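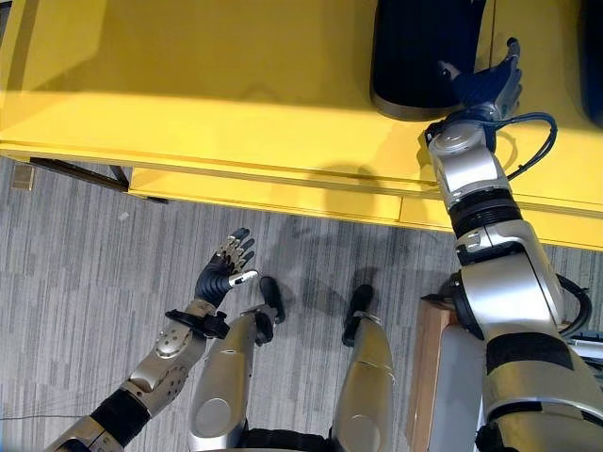
Trevor Bickerstaff reckons a show of tide charts is a long way to drive for something you could look up on your phone. Trevor, I love you, but I've just been and I'm going to be insufferable about it. Thread!

19 Feb 2020

The show is Lulalent, by Nélida Farías, at the Dudden gallery in Skendach. Linocuts and woodcuts mostly, plus a few big hanging cloths. I went in for half an hour before lunch and came out when they were closing the doors.

So the bones of it: she spent a year drawing the mouth of the Gaete at low water and cut a block for nearly every visit. 272 prints in the main room, all the same size, hung edge to edge in date order. You walk in at one December and walk out at the next.

And they ARE charts, Trevor's not wrong. There's a grid, there are times pencilled in the margin. But the grid wobbles. By the winter ones it's drifted right off the paper and you're left with mud and a few marks that might be birds or might be the gouge slipping.

The colour! I'd only seen her black and white stuff from years ago and had her filed under "serious". These have a pinky grey in them I can't describe, like the inside of a mussel shell, and then every so often a whole print in flat orange. No explanation on the label. Loved it.

Speaking of labels, they're short and in her own words. My favourite just reads "Rained. Went home. Cut it anyway."

Second room is the cloths. Printed from old floorboards, and you're allowed to walk between them. They move when you go past. A little kid was running laps and the attendant just let her go, good on him.

I think the cloths are the weaker half, if I'm being picky. The boards come from a net shed upriver and you sort of need to know that, and the wall text is round the corner where you don't see it until you're leaving. Do the second room backwards maybe?

There's a film too, 17 minutes, on a loop in the side room by the stairs. Hardly any talking. It's mainly her hands, and the sound of the gouge going through lino, which I could happily fall asleep to (and the bloke beside me did).

Oh and go upstairs! I nearly didn't. They've put 11 of the actual blocks in a case up there and seeing them the wrong way round after all those prints did something funny to my head. One has a crack clean through it and you can go back down and find the exact print where it starts to show. I went up and down the stairs like a goose.

Someone's asked about the catalogue. It's a run of 1000, nice fat paper, the essay is a bit heavy going but the plates are beautiful and the orange is nearly right. I bought one. I also bought a tea towel, let's not discuss it.

Practical bits: free entry, donation box by the door. Parking behind the gallery is a nightmare, use the street by the oval and walk. Coffee next door is decent, the cheese scone is more than decent.

She's giving a talk before it closes and I've put my name down for two seats - the other one's yours, Trev. You can bring your phone and check her tide times.

Will post about the cloths again once I've had another look, I suspect I was hungry and unfair to them.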